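Fliro reopens Sernberg packing room after refit

Household storage firm Fliro has reopened the packing room at its Sernberg site following a refit that began in January. The room prepares the company's Stokatier range of kitchen and hallway organisers for delivery to homes and small shops.

The refit has given the room 17 packing benches, each set at a standing height agreed with the people who use it. Cartons are now kept at the end of every bench, and paper filling has replaced plastic throughout. Orders placed before midday leave the building the same afternoon.

Small parts such as hooks, shelf pegs and drawer dividers are sorted into trays before they reach the benches. A full Stokatier kitchen set contains 60 separate pieces, and each set is checked against a printed list before the carton is sealed. 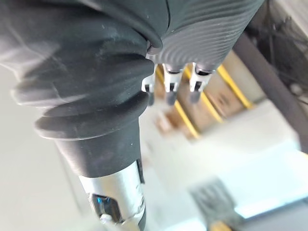 Ribbed housing and metal gripper fingers, seen at close range. Picture: Fliro.

Fliro has also extended its returns service. Customers in Sernberg and the neighbouring district of Cárdenas may hand back unwanted organisers at the site counter, where items in good order are cleaned, repacked and offered at a lower price. In the first month of the service, 97 items were put back on sale in this way.

The counter is open from 9 am to 4 pm on working days. Customers are asked to bring their order number and to empty all drawers and boxes beforehand. Original packaging is not required.

Four further Stokatier items, including a narrow shelf for use beside a cooker, will be added to the range later in the year. Prices and sizes will be published on the company's website.

Notes to editors
Fliro designs and sells storage for kitchens, halls and utility rooms. Further pictures are available from the Fliro press office in Sernberg.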